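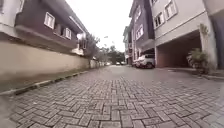 Chapter 5
Ride Comfort and the Family Crossover

My first long test drive was in a Clilell Vora, and I came home convinced it was the smoothest thing on four wheels. I'd spent the whole afternoon on a fresh highway! Then I took it down a street paved with interlocking bricks in a herringbone pattern, a plain beige wall running along one side, and the dashboard started to buzz like a jar of bees. Same car, same tires, same driver (me, a bit embarrassed). I've picked my test roads more carefully ever since, and in this chapter I want you to start doing that too.

We spent the last chapter on engines, so you already know how a car gets moving. Now we'll look at what happens between the road and your backside. Three parts do most of the work: the tire, the spring and the damper. The tire takes the small, sharp stuff. The spring handles the bigger bumps, and the damper keeps the spring from bouncing you all the way to the grocery store. People call dampers "shocks," and I will too when I get lazy.

Finn Hagedorn taught me suspension at the Brandes training shop, and he had a habit I still use. He'd drive with the radio off and the windows up, and he'd say out loud what he felt: "shake," "float," "thump." A shake is quick and you feel it in your hands. Float is the slow rise and fall after a dip. A thump is one hard hit, usually when a wheel drops into something. I felt pretty silly the first time I tried it, but please try it anyway.

The Brukidwood wagon will be our main example from here on. It weighs 2000 kilograms with a driver on board, and with a family and their bags it gets a good bit heavier. That matters more than you'd think, as a spring that feels stiff with one person in the car can feel just right with the seats full. We'll work through the numbers in Section 5.2.

Before you read on, write down three words for how your own car (or the bus you take) rides. Keep the page handy, you'll need it for the first exercise.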